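Acta – reunión de coordinación de catálogo y licencias
24/12/2022, sala pequeña, empezamos tarde
Asisten: Carolina Correia (dirección de catálogo), Tiago Calado (licencias), producción, edición, contabilidad a partir del punto 3
Excusa asistencia: ventas internacionales, manda notas por correo
Toma notas: edición

1. Acta anterior
Aprobada. Corregir el nombre del estudio en el punto 4, pone Costic y es Costik.

2. Catálogo Paiva
Ya está firmada la compra de la biblioteca Paiva. Son 1117 pistas, casi todo instrumental: cuerdas, piano, bastante percusión de los noventa, algo de jingle de radio local. Carolina ha escuchado una parte y dice que hay material muy bueno y material que no se debería subir tal cual (soplidos, finales cortados, dos mezclas con los canales cambiados).
Metadatos en mal estado. Títulos repetidos, sin tempo, sin tonalidad. La columna de compositor mezcla nombre artístico y nombre legal – así no se puede registrar nada.
Se acuerda: no subir el catálogo entero de golpe. Primera entrega de 16 álbumes en enero, el resto según vaya saliendo. Edición prepara la plantilla de etiquetas y la pasa a todos antes de empezar.
Pendiente saber quién tiene las cintas originales de los álbumes más antiguos. Tiago escribe a la familia.

3. Licencias y tarifas
Tiago presenta la propuesta. Tres tramos: web y redes, televisión regional, campaña nacional. Cine aparte, siempre a presupuesto.
Discusión larga sobre el tramo de redes. Contabilidad ve el precio demasiado bajo para clientes con inversión publicitaria fuerte. Tiago contesta que los pequeños se van a otra biblioteca si se les pide más. Se deja como está y se añade un límite de 1000 euros de inversión en medios; por encima pasan al tramo siguiente.
Falta definir qué pasa con las renovaciones. Hoy se renuevan por correo, a mano, y alguna se ha escapado. Contabilidad quiere aviso automático. Se pide presupuesto al proveedor de la web.
Edición pregunta por los podcasts. Van con redes por ahora.

4. Identidad sonora Burnico
Cliente contento con la segunda versión del logo sonoro, menos con la cola. La quieren más corta y sin el platillo. Producción enviará tres variantes, todas con la misma melodía de 9 notas, que esa está aprobada y no se toca.
Piden también música de espera para el teléfono. No estaba en el contrato. Carolina lo habla con ellos – si lo quieren se factura aparte.
Ojo con las entregas: la última vez se mandó el wav sin los stems y hubo que repetirlo todo un viernes no, perdón, la víspera de la presentación. (quitar esto al pasar a limpio)

5. Provthorpe
Festival de sintonías y música para publicidad. Nos invitan a una mesa redonda. Va Tiago, quizá también producción si cuadra con la grabación de cuerdas. Viaje a cargo del festival, hotel no.
Llevar tarjetas y un montaje de audio corto. El del año pasado no sirve, la mitad de las piezas ya no son nuestras.
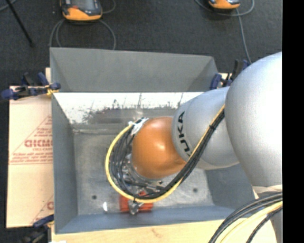
¿Quién firma las licencias del catálogo Paiva mientras no estén registradas a nuestro nombre?
Firma Carolina, con copia del contrato de compra adjunta, y Tiago guarda cada una en la carpeta de provisionales hasta que llegue el registro.

6. Estudio Costik
Presupuesto recibido para mezclar de nuevo los temas dañados de Paiva. Precio razonable, plazo no tanto. Producción cree que una parte se puede hacer en casa. Se les encarga sólo lo de cuerdas, y se les pide que confirmen fechas por escrito.
Contabilidad recuerda que tienen una factura nuestra reclamada dos veces. Revisarla antes de encargar nada, por favor.

7. Ruegos y preguntas
– El buscador de la web sigue sin encontrar nada si se escribe con tilde. Avisado ya, volver a avisar.
– Ventas internacionales pide por correo las fichas en inglés y portugés. Las de inglés están a medias. Portugués después, lo revisa Carolina.
– Falta un par de auriculares de la sala de escucha. El que los tenga que los devuelva.

Tareas
Carolina: hablar con Burnico por la música de espera, revisar fichas
Tiago: cintas originales, texto definitivo de tarifas, confirmar Provthorpe
Producción: variantes del logo, lista de temas para Costik
Edición: plantilla de etiquetas, corregir acta anterior
Contabilidad: factura de Costik, presupuesto de avisos

Próxima reunión en enero, fecha por confimar. Se levanta la sesión.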